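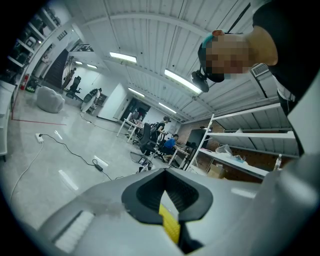 By Xiomara Pruitt, with shelf notes by Kerubo Mfinanga
Sun 20 October
Print this page | E-mail this page

# Trato Room Notes – README

Welcome, and thank you for opening this file before the others! It goes with the notes we keep on the furniture, storage and lighting of our big shared room at Trato, the one with the long white ceiling panels and the staircase along the rear wall. Kerubo and I began writing things down in January, when the shelves had got to the point where finding a charger could eat up most of a morning, and the notes have grown a good deal since then.

## What is in the folder

- `items.csv` – 3,904 rows, one for each thing that was put away, moved or given a new home
- `places.csv` – the 50 place names we use, from "counter" to "landing"
- `changes.txt` – Kerubo's running list of corrections, newest first

## How we name places

The tall white shelving is "wall shelves" everywhere, and the dark boxes on it are entered by shelf and then by position, left to right. Early rows say "the Montoya side" for the same shelves (an old nickname from the move, and I'm afraid I was very fond of it). Please read the two as one place.

The fire extinguisher is red, stands on the floor beneath the shelves, and has its own row. Please leave that row alone when you tidy the table – it is meant to have no box number.

Seats were harder than we expected. The big gray bean bag and the black office chair both travel, so a seat row gives the spot where it was last left, and you may find the bean bag under 9 different places. All of them are right!

Lights are listed by ceiling bay, starting from the stairs. The ventilation grille on the ceiling edge is filed with the lights too, for want of anywhere better.

## Known problems

Version 3 dropped the accents from some labels, and Kerubo is still putting them back by hand. Rows marked "Zivell" use the older column order, with place before item. Small things left on the floor are often entered only as "small item" plus a color.

## Corrections

Send them to Kerubo with the row number, please, and copy me if it concerns the shelves.

E-mail this page | Print this page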